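Collecting demonstrations for Pludema: frequently asked questions

4 min read

What is a demonstration?
One complete run of a task, done by a person guiding the arm. The system learns from many of these. A run starts when you press record and ends when you press stop, and it should contain one task only.

Who can record?
Anyone who has done the training session at the Lemcombe kitchen. It takes one afternoon. Mal-soon Heo runs it and will add you to the sign-up sheet afterward.

How many runs do you need?
The target for the kitchen set is 870 accepted runs. A normal shift produces 18. Please don't rush to get more than that. Hurried runs are usually rejected in review and have to be recorded again.

Do I have to start from the same position every time?
No. Move the plate and the appliance a little between runs, and vary where the arm begins. Keep the fingers open and clear of everything when you press record. If every run starts from the same spot, the system does badly as soon as something has been shifted.

Can I change the lighting?
Yes, within reason. Shiny counters and reflections are part of a real kitchen, so we leave them in. Don't cover the counter with a cloth or paper.

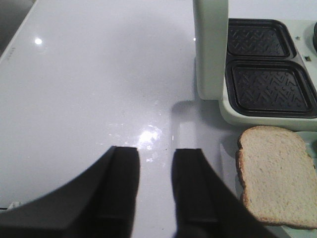
Crumbs and smudges can stay too. Wipe down at the end of the shift, or sooner if something sticky gets near the fingers.

Are the appliances switched on?
Never. All sandwich maker runs are done with the appliance unplugged. The task is placing the bread and closing the lid – no cooking.

I dropped the bread. Should I delete the run?
Keep it if you picked the bread up and finished the task. Recoveries are useful. If it landed on the floor, stop, mark the run as failed and take a new slice.

How long should I wait before moving?
Hold still for 2 seconds after pressing record, then begin. Hold still again before you stop.

What goes in the notes field?
The task name, your initials and anything odd. "Lid slipped" is enough. Leave it blank if nothing happened.

Who checks the runs?
Emilian Bucur reviews them on Sunday. Rejected runs come back with a short reason – most often a hand in view or a missing stop.

Can I see what the system learned from my runs?
We post test results on the Kadora page after each training round. The next one is planned for June.

Related
Booking a shift at Lemcombe
Cleaning and storing the gripper fingers
How runs are reviewed
Kadora test results

Contact the Pludema team | © Pludema | Back to top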